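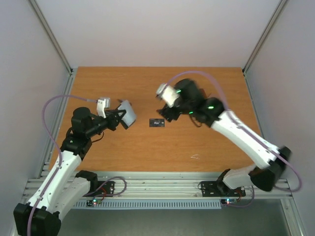
Meltora cell, notebook, February – handover timing, second round

Started 9:40. Hiyori Kudo at the console, me writing. Kiyoshi joined after lunch.

Purpose of today

We want to know if the waiting rule between the two arms can be learned from the demonstrations, or if we must write it by hand. In the first round the policy learned both arms together, as one long action vector, and the arms often came to the part at the same moment. Then each one waited for the other, or both pushed. Mariann Illés called this "two polite people at a door", but on the force plot it does not look polite.

The idea from Tatsuya Tsuji is simple. We keep one policy, but we add one more output, a number between 0 and 1 for each arm, which says "I yield". If the number is high, the arm slows down toward its last safe pose. There is no label for this number in the data. We compute it afterwards from the recordings, by looking at which arm touched the part first and how long the other one stayed back.

Setup

Same table and same rail mounting as the last entry. The part is the small dark flat one, lying near the middle between the two grippers. I prefer it to the Hoteo block because it is thin, and a bad approach shows immediately. Left arm keeps the flat finger plate. Right arm has the white tips.

Training data: 300 demonstrations, all teleoperated by Hiyori and Miyuki Tanabe. Action chunk is 90 steps. I did not change the learning rate or the image size, so the comparison with round one should be fair. Only the yield output is new, and its loss weight.

One change I forgot to write last time: the joint speed limit on the right arm was lower than on the left. It was left from the Kamata tests. I set both to the same value before today's first run. This means the round one numbers are not perfectly clean, and I will repeat the old baseline with the new limit. Please do not quote the old table until then.

Runs, morning

Run A, yield weight small. Behavior almost same as baseline. The yield number moves a little, but for both arms together, so it gives no decision. Stopped early.

Run B, yield weight larger. Now there is a clear difference. When the part is rotated toward the left arm, the right arm slows and holds above the wood, and the left goes in. When it is rotated the other way, the roles change. Hiyori moved the part by hand between the trials and the arms did not need any restart.

Run C, same as B, but I put the part exactly on the middle line. This is the difficult case and it is still difficult. The two numbers cross again and again and the arms make small steps forward and back. I counted 4 deadlocks before I stopped the series. It is a symmetric input, so maybe we cannot expect a strong answer from the network.

Discussion with Kiyoshi Tamura

Kiyoshi thinks the oscillation comes from the chunk boundary. At each new chunk the yield number is predicted fresh, with no memory of what was decided before. He suggests to feed the previous yield value back as an input. I think he is right, but I am afraid the policy will then simply copy the old value and never change its mind, even if the part slips. We had this same problem with the gripper state.

Other possibility – put a small hysteresis outside the network, only at execution. The arm which is going keeps going until its number rises clearly over the other one. It is not elegant, but it takes ten minutes to write. We agreed to try this first.

Run D, 15:20, with hysteresis

Middle line case again. Deadlocks are gone in this series. One arm wins, mostly the left, and I do not understand yet why left. It can be the demonstrations: Miyuki says that she starts with the left hand by habit. I will mirror the data and train once more to check this.

Side effect: if the winning arm misses the part, the other one stays back too long. On the log from one such trial the right arm was held for 1260 control steps, which is much more than any person would wait. We need some timeout, or the margin should shrink with time.

Small things

The lavender cable on the right side should be looked at before a long series. When the elbow goes high I want to be sure it has enough slack.

The Mavex logger writes the yield values one step later than the joint values. I shifted them by hand for the plots. Tatsuya, can you fix this in the script, or tell me if it is on purpose?

To do

– baseline again with equal speed limits
– mirrored data, train over night, same seed
– hysteresis margin that shrinks with time (Kiyoshi)
– ask Mariann for her plot of contact force against first touch, to use the same axes
– middle line case with the part turned 90 degrees, not tried yet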